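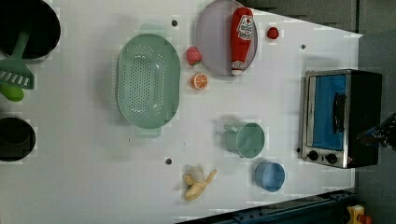 Photo: Reynaldo Samonte

Saturday, after lunch, coffee going cold next to me

So the play kitchen is officially out of the hall closet and all over the white table, and I've been looking at it for so long that I figured I'd sit down and write instead of putting anything away. I want to remember all this stuff together before some of it goes to the cousins.

The big black pot is the one I have feelings about. There's a smaller black one too, but the big one was THE soup pot for a whole winter. Jarel made soup in it every single evening while I made the actual dinner, and the soup was always the same (strawberry, banana, one sock) and I had to blow on it every time before I was allowed a taste. The green spatula did all the stirring. A spatula is a terrible thing to stir soup with, it has slots in it, but try telling that to a four-year-old who has decided.

I'd forgotten all about the mint colander. It's oval with a flat handle at each end, and it spent a good part of last summer in the bathtub. Dong says it was a boat. I remember it as a hat. We had a real argument about this over breakfast, the kind where you both get louder and louder about a toy colander, and then Jarel walked through and said it was a turtle and kept walking. Okay then.

The food is all over the place, which is how I like it. One small strawberry, the orange slice, the banana with its peel flopped open. I love that banana. I love that someone sat in an office somewhere and decided a toy banana should be half peeled. My mother used to pick it up every time she visited and pretend to be annoyed that somebody had started it without her, and she did it in exactly the same voice each time, and it got a laugh every time too. She called this morning and I told her the banana had turned up and she said "well, save me some." So the banana stays. Decided.

The ketchup bottle is sitting on the lavender plate like it's the main course. That one can go, I think? It's a good one, with the little tomato on the label, but my niece is deep in a phase of putting ketchup on everything and she'd go out of her mind for it. I asked Jarel if that was all right and got a very long sigh and then "she can have it if she doesn't lose the top." I'll pass that along.

Then there's the toaster oven. I keep going back and forth. It takes up so much room, and the closet shelf is already packed with the Christmas boxes and that bag of yarn I'm not discussing. But it was the favorite for ages. Everything got baked in there. Cups got baked in there. I lost my library card for a week and guess where it was. Dong wants to keep it and Dong is also the person who says we have too much stuff, so I've asked him to pick a lane by dinner.

I did look up what a new play kitchen set costs, just to see, because I thought maybe I'd sell this one and not give it away. There's a place called Plisomar that has a wooden one, the whole thing with a sink and little curtains, for $159. For a toy sink! I closed the page. Nobody's selling anything, it's going to the cousins, they can make sock soup too.

The two cups I'm keeping, the mint one and the light blue one. I've had more pretend tea out of those than real coffee out of my own mug, that's for sure. Jarel came by again while I was writing this and poured me one without even looking up from the comic book, just picked up the mint cup by the handle and held it out, and I drank it and said "ooh, hot," and that was it, back to the comic.

Still have to wash everything before it goes. And find a box. The one I was saving has the cat in it now.

Dong just yelled from the garage that the toaster oven stays.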